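Two arms, one dish rack: plates into the slots, build thread
Prulstead Shared Workshop > Projects > Robots and automation

tiruwork_n
Right, as promised, thread for the plate loader so it stops clogging up general chat. Where we are this evening:

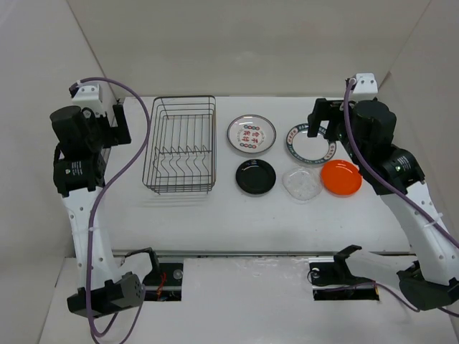

Kiều Phan
Still think one arm would do it. You're doubling the wiring and the calibration for a job that's pick up, turn, drop in slot. What does the second one buy you?

tiruwork_n
Reach, mostly. Rack is over on the left, plates on the right. Right arm on its own can get to the slots but the wrist is nearly folded up by then and it shakes. So right picks, hands over in the middle, left does the slot. Left can also steady the rack. It's only wire, weighs nothing, slides if you so much as breathe on it.

Kiều Phan
Bit of museum putty under the feet. 40p. Saved you an arm.

tiruwork_n
ha. Putty would mean the rack's always in the same spot and I want to be able to shove it about a bit. Otherwise might as well hard code the lot

thangha
What's the success rate like? And which gripper pads, the Bredix ones or the printed ones?

tiruwork_n
Bredix, on both. Printed ones were too slippy on anything glazed. Last proper run was 16 tries, 14 in a slot. One of the misses was the clear plate and one was the small black one, gripper closed on fresh air both times.

thangha
Clear plate will always be a pain. Camera's seeing the table through it. And that wavy squarish outline won't help if your detector expects a circle. Does it even find an edge?

tiruwork_n
Sometimes. Depends on the reflections. Confidence goes up and down like a yo-yo. The orange one it finds every single time, could do that one blindfold.

Kha La
Black one is glossy too so you'll be getting a highlight on it and nothing else. I'd change the lighting before touching the code. You've a bright patch on the back wall and a glare spot on the plate with the red characters, so it's one hard source coming in from somewhere. Diffuse it. Sheet of baking paper over the lamp, job done. NOT right up against a hot bulb please

tiruwork_n
LED so fine, but noted. Will try baking paper tomorow

huong_cu
Can I be boring about cables. That purple one on the left arm goes right over the rim of the rack and back across the table. First time the wrist rolls the wrong way it's going to hook a divider and the whole rack goes with it. One tie on the forearm isn't enough. Needs a second up by the wrist with a short service loop, and then nothing hanging loose past that.

tiruwork_n
It's got slack so the wrist can turn all the way. If I tie it tighter it pulls.

huong_cu
Then limit the wrist in software. You don't need all the way round to put a plate in a slot. I did exactly this on the Irken feeder, left it slack "for now", snapped a connector at 3000 cycles and lost a whole evening soldering.

Kha La
agree with Hường. Limit the wrist

Kiều Phan
Disagree, slightly. Limit it and the handover gets awkward, plate turns up the wrong way round half the time and then you have to put it down and pick it up again. Run the cable behind the elbow instead. Longer cable, yes, but then it's out the way.

huong_cu
Behind the elbow it rubs on the joint housing. Seen it.

Kiều Phan
Sleeve it then

huong_cu
Fine, sleeve AND a tie by the wrist. Not budging on the tie.

tiruwork_n
OK OK. Sleeve, extra tie, and I'll knock the wrist range down a bit, not loads. Anyone got sleeving that fits? The drawer's all the fat stuff.

thangha
Kushnir box, second shelf, under the heatshrink. Put it back after, somebody had it away in January and I was without for weeks

Kha La
While you've got it in bits, what about the openings in the front panel? Red wires on the left one, and there's a thin cable curling out over the side of the other. Wouldn't fancy that near a table that's meant for crockery. Somebody's going to try it with wet plates sooner or later.

tiruwork_n
Covers are on the list. Got the sheet, haven't cut it. Dry plates only till then, I'll stick a note on it.

Kiều Phan
What's it closing to on the rim? Worried about the one with the green border, looks like the widest decoration and I'd hate to see it scratched

tiruwork_n
Position only for now, no force limit, closes to a set gap and stops. No scratches so far. Charity shop plates anyway so nobody's going to cry.

Kiều Phan
I'd cry. That's a nice plate. Swap it for a plain one till you've got force limiting in

tiruwork_n
fair. will swap it. Sleeving first, then the light, then another 16 and I'll post the numbers

huong_cu
And the tie.

tiruwork_n
and the tie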